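About us

Clallside Bedding started in Diltwood with 3 sewing machines and a borrowed ute. Sirkka Nurmi still runs the cutting table. 18 of us now - most live close by.

We make blankets, quilt covers and pillow slips in any colour you like. Small runs, up to 300 a week. Mending too, just ask.
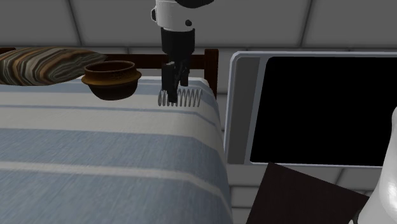
Striped blanket, with a coil spring on it.

Shop's on Mahasneh Lane, Fladstead. Parking round the back, mind the step. Closed most of July for stocktake and a bit of a rest. Orders over $100 delivered free, smaller ones by post. Samples avalable on request.

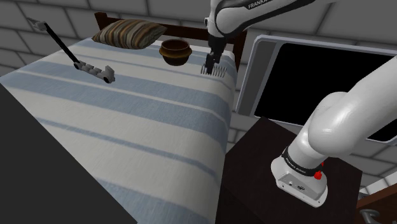
White comb on the bed, teeth up.

Page updated 12/10/18. New price list soon.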